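# Clearing a Gripper Stall on the Zekilby Two-Arm Cell 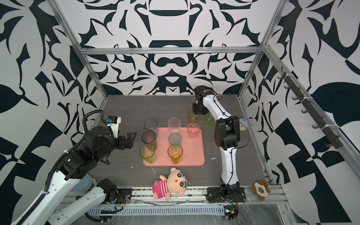

*Cup-sorting task on the Zekilby cell, both arms over the table.*

Fault 18 means a gripper motor drew too much current and the controller dropped torque on that arm. With thin plastic cups, the usual cause is a close command set too tight.

1. Press the stop button. Support the arm by hand before cutting power; the joints have no brakes.
2. Wait 30 seconds, then open the fingers by hand. Do not pry.
3. Check the wrist cable for pinching through the full range of travel.
4. Power up and run `fiadzo home --slow`.
5. Read the closed position. If it is below 1,765, raise the limit in steps of 5 and retest on one cup.

If the fault returns with the gripper empty, replace the finger motor.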